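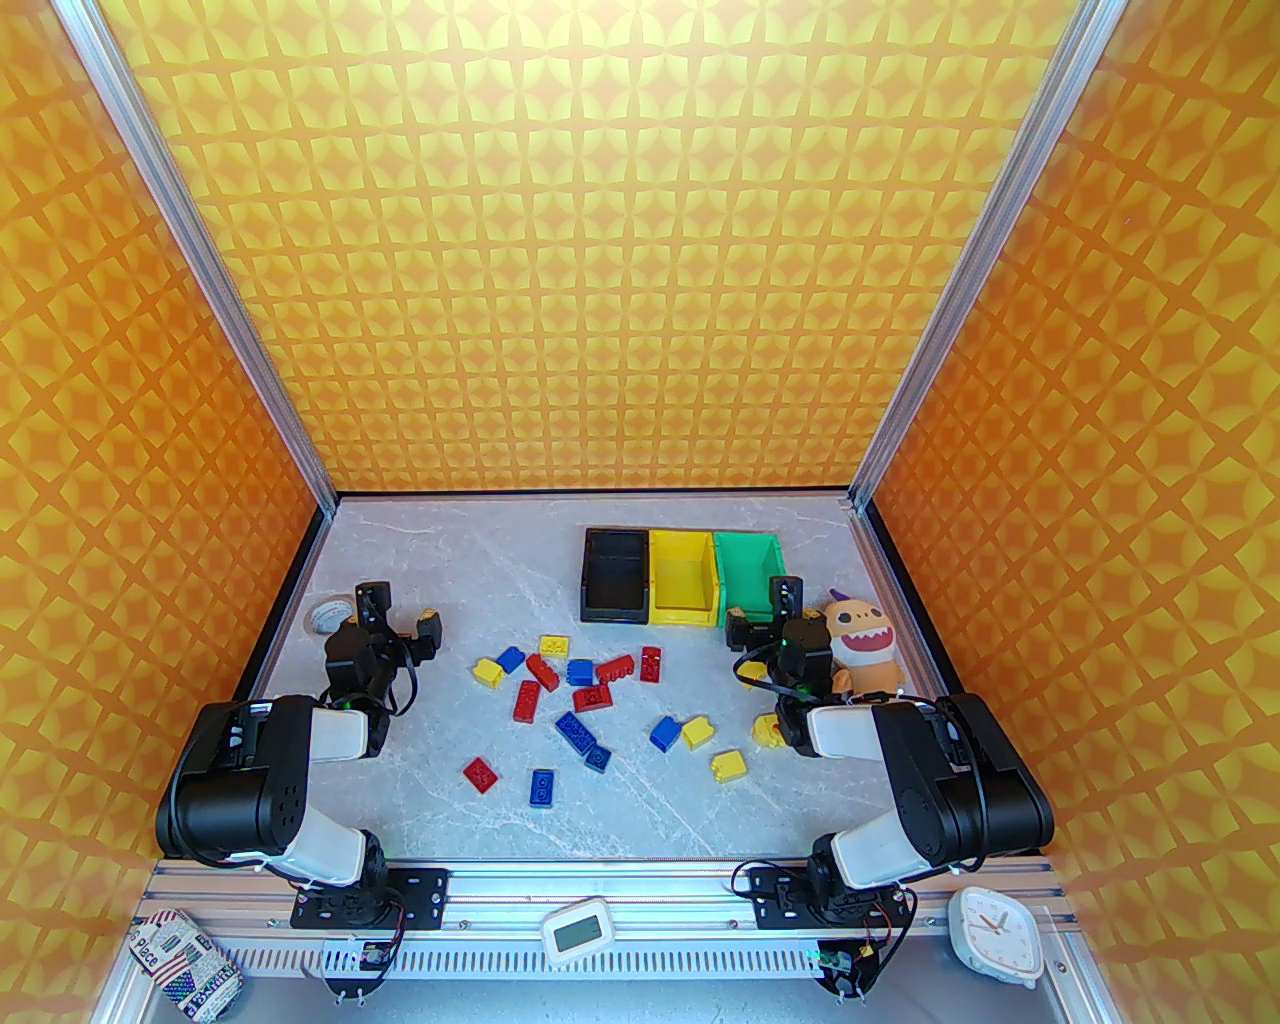
Thread on reset rules for tabletop sorting cells. We rewrote ours in August after the old sheet had grown to four pages and was being read by no one on shift. The task in this one is bricks into bins by color, two arms. A rule like "clear the table before each run" sounds fine until you ask what counts as the table. The bricks and bins are task objects. The plush shark and the rubber duck are distractors and stay where they are. The clock lying on the frame is neither, and the old sheet had no word for it.

So the first change was vocabulary. Every loose item in the cell now belongs to one of three classes: task, distractor, foreign. Task objects get reset. Distractors get logged and left. Foreign items come out before power is enabled. If the operator can't decide, it is foreign.

Second change: the start state is written down per run type. Ours says grippers open and empty, bins empty, bins touching the rear half of the table, bricks scattered by hand. "Scattered" is defined as dropped from a cup, then left alone. No tidying, no nudging a brick that landed standing up.

People do nudge. Olesia Stelmakh went through 1,000 start states from the Sikder cell and sorted them by operator. She could tell who had set the table from the spacing of the bricks alone. That is a bias in your test set and you put it there with your fingers.

Third: reach zones. Two arms that share a table need a written answer to who yields in the middle. Ours is that the left arm yields, always, including when it is closer. It costs cycle time. We tried "nearest arm goes first" and spent a week arguing over ties.

Speed. Setup and teaching run at 50 percent of the joint speed limit. Normal runs are capped at 85. Above that we need a second signature and the reason goes in the log. "Wanted to see" has been entered as a reason. It was declined.

Hands. No hands inside the walls while the drives are enabled. Holding position is enabled. Paused in software is enabled. The only state that counts as off is the one where the drive supply is switched off and the operator has watched both arms settle. Small arms get treated as harmless because they are small. They pinch, and the elbow moves faster than people expect.

Cables. Check the slack at the wrist at both ends of travel, under drive power, from outside the cell. A loop that looks generous at rest can catch on a bin rim at full reach. Our rule: if a loop touches any task object during the slow check, rerun the cable before the first real run. Tape is allowed for the rest of that shift only.

Contact surfaces. Anything added to a fingertip (pad, tape, foam) is part of the gripper and gets a revision number. Milovan Janevski pushed for this and I thought it was excessive. Then we compared two sets of results from Ando and Skirnach that disagreed badly on grasp success. Same arms, same bricks, different pads. Neither site had written the pad down.

Failed runs. Keep them. A run is void only if a foreign item was in the cell, a person entered, or the log is missing. A dropped brick is a result. A brick in the wrong bin is a result. Stopping early because it looks bad is a protocol breach, and that run gets reported as a failure.

The sheet is now one page with 7 checks, printed in large type and mounted at eye level next to the supply switch. Operators initial it per session. Every Thursday someone from another cell does the reset from the sheet alone, with no help. Where they stop and ask a question, we edit that line.

Replies so far, mostly about lighting. Yes, it should be in there. Nametix fixes color temperature and exposure before each session and I think they are right. Ours only says "lights on," and that line is next to be edited.

One more on bins, as two people asked. Bin order is recorded and changed between sessions. If the same color sits in the same slot for a month, you don't know whether the policy reads color or just remembers the slot. Swap them, log the order, run again.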